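Vulldale Community Help > Home and Laundry > Fabric care

Woollen jumpers going stiff after washing on bore water

Asked by furkleyroad
2020-11-01
283 views

We moved out past Furkley in the winter and the house runs on bore water for everything except the kitchen tap, which comes off the rain tank. I have hand washed my jumpers for years in town with no trouble. Since moving, every one of them comes out stiff and a bit scratchy, and the cream one has gone a dull grey colour. They haven't shrunk. I measured two of them against older ones in the cupboard and they are the same size.

What I do now: laundry trough, lukewarm water, a capful of wool wash, soak for ten minutes, two rinses, squeeze, then over the rack in the back room. I tried a double dose of wool wash in October and it was worse, if anything.

I have read vinegar, I have read fabric softener, and I have read not to use either. The jumpers are mostly pure wool, with one wool and acrylic blend and a cotton knit. The cotton knit is stiff too, which makes me think it is the water.

Is there a fix that doesn't involve a water softener? We are renting, so I can't plumb anything in. Also happy to hear how other people dry theirs, as the rack leaves a line across the middle.

3 answers

Answered by V. Rallis
Marked as helpful by the asker

It will be the water. Soap and some wool washes react with the minerals in hard water and leave a film on the fibre. That is the stiffness and also the grey. Adding more wool wash gives you more film, so the double dose made it worse.

You said the kitchen tap is on the rain tank. Use that. You don't need it for the whole job if you are short. Wash in bore water if you must, but do the last rinse in tank water, and make it a proper rinse with enough water for the jumper to move about. I use the big bucket, 8 litres per jumper, and the same bucket does a second jumper if the first wasn't very soapy.

To get the old film out, do one wash with no product at all. Fill the trough with lukewarm tank water, add half a cup of plain white vinegar, put the jumper in for fifteen minutes and leave it alone. Then rinse in tank water until you can't smell it. Keep the rinse water the same temperature as the soak. The cream one may need this twice. Do one jumper first and see how it goes before you do the lot, and check the label on the blend.

After that, change the wool wash. Read the back of the bottle and look for one that is a detergent and not soap based. The one I buy is from the Gavalas store on the main street, in the plain bottle near the pegs. Half of what the cap says is plenty.

Don't bother with fabric softener on wool. It feels nice for a week and then builds up as well.

Vasiliki Rallis

Comment from furkleyroad: Thank you. Did the vinegar soak on the oldest navy one this afternoon with tank water and will report back when it's dry. The bottle I have been using does say soap on the back.

Comment from V. Rallis: Good. Give it a full day before you judge it, they always feel a bit rough until the last of the damp is out.

Answered by tankman_nuvamton

Get a softener. We had the same at Nuvamton and spent $700 on one and never looked back. You can get the portable ones for caravans too, and they just go on the hose. Landlord can't complain about that. No idea about jumpers specifically, my wife does towels in it and they are fine.

Comment from furkleyroad: Didn't know about the caravan ones, I'll have a look at the price.

Answered by hillside_knits

Agree with Vasiliki about the rinse. I'll answer the drying part as it got skipped.

The line is from hanging it while it's heavy. Press the water out against the side of the trough, then lay the jumper flat on a dry towel, roll the two up together and kneel on the roll. Do it again with a second towel if it's a thick knit. Then lay it flat on a mesh rack or another towel, pat it back to its right width and turn it over the next morning. Cuffs and hem get pushed in with your fingers so they don't flare.

When you lift it out of the trough, get both hands under it. Wet wool is heavy and a jumper held up by one bit will stretch from there.
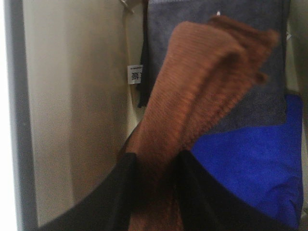 Same goes for the cotton knit, which holds even more water and takes longer to dry. I allow two days for cotton in the cooler months. If your back room doesn't get much air, leave the door open and put a fan on low.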